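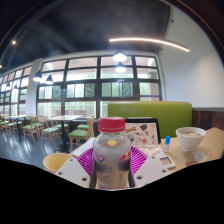 Red cap, cloudy contents, table with plenty on it.

How to Run a Tasting Table for Bottled Drinks Without Losing Your Friends
Posted Monday, April 26, 2021

A blind tasting is a simple thing that people make complicated within minutes of the first pour. I have run nine of them, mostly for the neighborhood drinks club in Holovcombe, and the first one ended with Genji Kamata defending tap water as "the most balanced of the group." He has not been allowed to forget it.

What follows works for barley tea, lemonade, yogurt drinks, iced coffee, or whatever the store had on sale. You need six bottles, small cups, paper, a pencil for each guest, and a second person who can keep a straight face.

1. Pick a narrow subject
"Drinks" is too wide. "Lightly sweet milky drinks" is about right. If the bottles have nothing in common, your guests will simply rank them by how much sugar is in there, and you could have done that at home by reading the backs.

2. Chill everything the same way
Put all the bottles in the fridge the night before, on the same shelf. The door is warmer than people think. At our July tasting one bottle spent the night in the door, came dead last, and won easily when we tried it again the next week.

3. Code the cups
Write a three-digit number on each set of cups. Don't use 1, 2, 3 or A, B, C, as guests will decide the first one must be the good one. Don't use 100 or 300 either, for the same reason: round numbers look important. Something dull like 329 is perfect. Keep the key in your pocket. (I once kept it on the fridge, under a magnet, at eye level.)

4. Pour out of sight
Turn cloudy drinks over gently a few times before opening. Shake a fizzy one and you will be starting again in a different shirt. Two mouthfuls per cup is plenty. Pour in the kitchen, carry the cups out on a tray, and put the bottles back behind a closed door.

5. Seat people sensibly 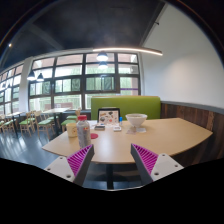 Round or curved tables are kinder than square ones, as there's no head of the table for the self-appointed expert to sit at. Leave an empty spot between guests if you have the room. It cuts down on copying, and on the meaningful eyebrow.

6. Taste in silence
Five minutes, no talking, water and a plain cracker between cups. Expect at least one sigh. Sighing is talking.

Have everyone write down one word for the smell, one for the taste, and a score out of ten. Some will want half points. Setsuko Nagano wanted quarter points, and made her own score sheet for them — with columns.

7. Collect the sheets before anyone speaks
This is the step people skip. The moment somebody says "melon," everyone has tasted melon, and the pencils come out again. Get the sheets in your hand, then let them argue.

8. Reveal from the bottom up
Read out the lowest score first and bring in that bottle. Go slowly. If a guest has given three points to the drink they buy every week, allow them a moment.

Leftovers keep in the fridge for a day or two with the caps on tight, or go by whatever the label says. The paper sheets I save in a folder, in case Genji ever asks for a rematch.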